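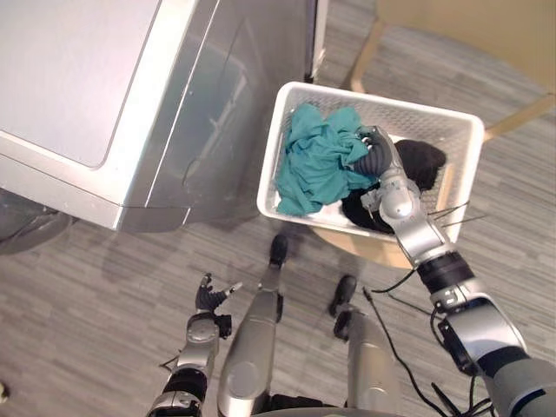

Front-loader and laundry basket.

Lorraine Ashworth tests household water in Bramwell, where the supply is hard enough to leave scale on a kettle within days. Her samples this May read between 400 and 440 parts per million as calcium carbonate. Most packs of detergent put the threshold for "hard" far lower and stop there.

"The pack gives you one line for hard water and you're left to guess," she said. "People guess high. Then they get residue in the cuffs and blame the machine."

Detergent has two jobs in hard water. Part of it ties up calcium and magnesium, and only what remains is free to lift soil. Ashworth prefers to measure the water first with a drop titration kit, then adjust the dose in small steps over several loads of similar weight. Test strips are acceptable for a first reading, she said, but the color bands are too wide at the top of the scale to be of much use in Bramwell.

She also separates rinse problems from dose problems. Her check is to run a clean towel through a warm cycle with no detergent and look for suds after 2 minutes of tumbling. "If it foams, you've been carrying product over from earlier washes. Cut the dose before you change anything else."

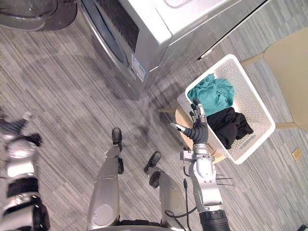 Callum Gosling takes a different view of where to start. He would fit a softener ahead of the laundry supply and leave the detergent alone, arguing that dosing by hand drifts as soon as a second person in the house does the wash.

Ashworth accepted the point about drift. Her objection was to the salt. "A softener has to be set to the hardness too. I've seen them in Ledport still on the factory setting, regenerating every 2 days for water that didn't need it."

She plans to repeat the Bramwell readings from the same taps after the supply switches to its winter source.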